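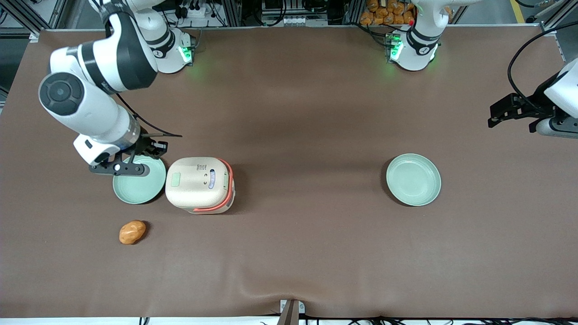 Camen cell, table camera. Right gripper over the left plate, lidded container beside it, one item on the table.

3 min read

June 2020

Camen cell, drop fault on the right arm

Third session on this fault. The task is the usual one: pick from the table, place on a plate, lid stays on the container. The right arm lets go early on some cycles and the item lands short of the plate. No collision is logged and the arm carries on as if it had placed.

Ran 218 cycles on program 8 with the lid check turned off. Drops on 19 of them. All on the right arm, none on the left, same speed and same grip force setting on both. The controller recorded a normal "open" on every one, so as far as it knows it was told to open.

Things tried, in order:

Swapped the finger plates left to right. Fault stayed with the right arm.

Raised the grip force one step. No change in the drops, and it began to mark the items. Put back.

Slowed the wrist move before the place. Fewer drops, but I don't trust that. Slower also means the forearm cable swings less.

Moved the right gripper by hand with the drives off and the I/O page open. With the forearm turned toward the near left corner, the open signal flickered. Did it again with the cable held still against the forearm and could not get it to flicker. Let go of the cable and it came back.

So the signal line is my suspect. The thin black cable on the right arm leaves the forearm and curves down toward the gripper with nothing holding it through the bend. The left arm has the thick cable with the wide arc, which has never given us trouble. Shigeru Nishimura thinks the break is inside the connector and the bend only shows it up. He may be right. Resistance through the line was steady with the arm parked, which doesn't rule out either one.

Safety point, separate from the fault. The base light stayed green through every drop. Green on these only means the drive is healthy — it says nothing about the gripper. Two of us had been reading it as "safe to reach in." After a drop the arm goes on to its next move with no pause, and that is exactly when a person wants to grab the item off the table. From now on, stop button first, then reach. I have added it to the start sheet for the Camen and Maruyama cells.

Spare cable is Erkis part 948. We had one in January and it went into the Maruyama cell, so the drawer is empty. Ordered two through Misimora, no ship date yet.

Until they come:
Right arm at half speed, place moves only.
Cable clipped to the forearm above the wrist. Check the clip at the start of each run.
Add a grip check after lift and another before open. If the second one fails, stop and hold.

Still to do: cut the old connector open once it is off, and rerun program 8 at full speed with the new cable. Same item set, lid check off again, or the numbers won't compare.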